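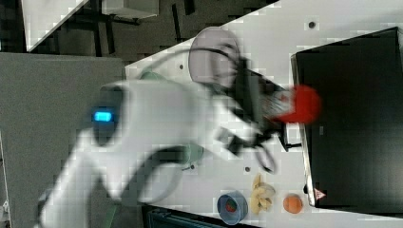

Gripper week, day whatever. Quick one as I've got a train to catch and the notes are all over the place.

So the black parallel gripper is staying on the white arm for now. I'd more or less decided to swap it for the Hornance, then spent Monday running the two against each other on the toy food and changed my mind. Same arm, same table, same pick list. 30 picks each before lunch, then the whole lot again with the speed turned up.

Slow speed - no real difference. Both fine. Hornance is quieter, nicer to mount, four screws and you're done.

Fast is where it went sideways. The Hornance kept closing late, so anything round just rolled off. Dropped 12 out of 30. The parallel one dropped 4, and two of those were my fault for teaching a rubbish approach height. Red things went fine, the orange was a pain for both. Banana is a banana. Grab it in the middle and hope.

Cable still bugs me. It hangs in a big loop off the gripper and I don't love it near the bowls when the wrist comes round. Rianne Meijer reckons a clip halfway along the forearm would sort it. Amber Lambrechts reckons I should just slow down. Both probably right, will try the clip first.

Also had a go with the Palaniappan controller, the one I've been grumbling about since May. Better than I rememberd. Jogging is smoother and the stop is where your thumb wants it. The menus are still awful though - took me ages to find the grip force setting, and it had gone back to default after a restart. Twice.

Running total for the project is 1,057 picks logged. Spreadsheet is getting slow, need to split it up by gripper before I do any more.

Next up: softer finger pads from Pladport, if they ever turn up. Then wrist camera, becuase eyeballing the approach is silly at this speed. Might give the Hornance one more run with the close command sent earlier. Seems only fair.

Right, train.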